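From: Precious Naidoo
To: Education and Outreach list
Date: 2/28/23
Subject: Re: Artist residency for the Porkeck Print Room

Dear colleagues,

Thank you to everyone who commented on the draft call. I reply to Mohandas Arumugam's message below.

Mohandas Arumugam wrote:
> The draft says the resident will teach "family sessions" but gives no
> upper limit on group size. The Print Room has one sink and 10 work
> stations. I would also ask whether the stipend covers materials, as
> the Erken residency did, or whether those are charged to Outreach.

On the first point, family sessions will be limited to 10 participants, including accompanying adults. School groups will continue to be divided between the Print Room and the upstairs gallery, under the arrangement Chantelle Dlamini put in place in November.

On the second, materials will be charged to Outreach up to $200 per month. Paper and ink already in the supply closet may be used freely. The Kárason rollers are the exception – they are on loan and should stay with the adult evening class. 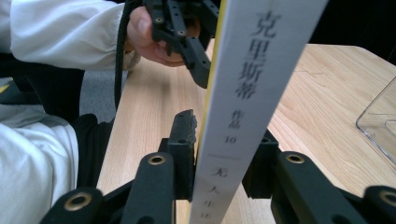

RESIDENCIES AND FELLOWSHIPS

The revised call asks applicants for the following:

A letter of interest, two pages at most
Up to 5 images of recent work
The name of one person who has seen the applicant teach

Prior museum experience is welcome but is not required. Ruoxi Jiang has asked that we accept letters in languages other than English, and the call now says so. Applicants who reach the interview stage will be invited to lead a short trial session in the Print Room, for which they will be paid.

Yolandi Shezi will chair the selection panel. Members of this list who wish to serve should write to her directly and should mention any applicant with whom they have worked. The Wundero summer program is being filled separately, and questions about it should go to Chantelle.

Paper copies of the revised call are available in Room 934. Please send corrections to me and not to the full list – several were missed last time in the volume of replies.

Sincerely,

Precious Naidoo
Education and Outreach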